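Subject: Re: [ondstead-neighbors] What do you keep on the table by the door?
Date: 9 December 2022

Somebody on the list wrote:
> We moved into one of the Norkach units last month and the hall table
> is already buried. Wrappers, little boxes, chargers, things in bags.
> Does anyone have a system that lasts more than a week? We have tried
> one big basket and it just turns into a deep version of the table.

Oh, I know that table! Ours is wood too, and everything small that comes into the place lands on it first. I'm a fan of the basket at one end, so here's how it goes at our place, wrapper and all:

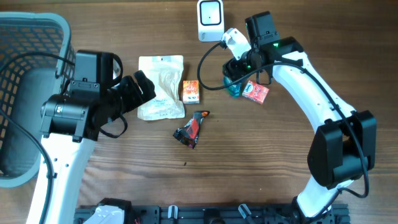
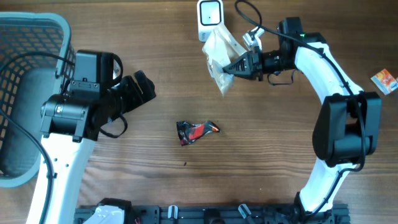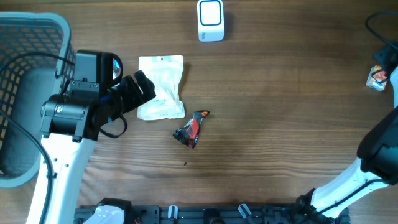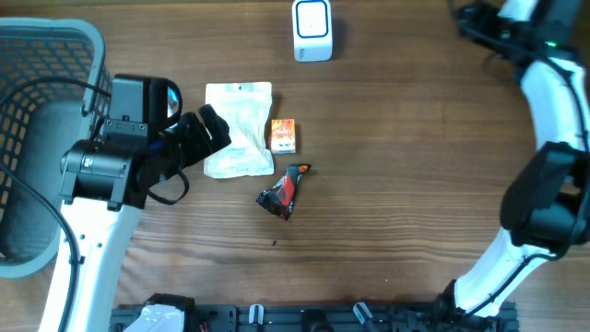
So, my rule for the basket is that it's only for stuff that lives in some other room. Trash doesn't go in it, ever, and neither does anything you have to plug in. Snack wrappers go straight in the kitchen can (I'm the worst offender, I eat standing up). If a pouch still has something in it, press it shut and write on it with a marker, or you'll be opening it again in a week to see what it was.

Little boxes I shake first. Empty ones get flattened, full ones go to the pantry shelf, and I'm strict about it because I once moved the same carton of candy around for all of December.

As for the basket itself, get one with holes in the sides so you can see when it's filling up. I paid 600 for mine at Galindo back when I lived overseas, which sounds terrible until you do the exchange rate, and the smaller one was 500 but too shallow. Minda has something close, item 2438 in the paper catalog, if they still carry it.

Then wipe the wood down after, crumbs get into the grain like you wouldn't believe. A barely damp cloth is fine.

Let me know if you want the marker I use, I have a whole pack and you're welcome to a couple!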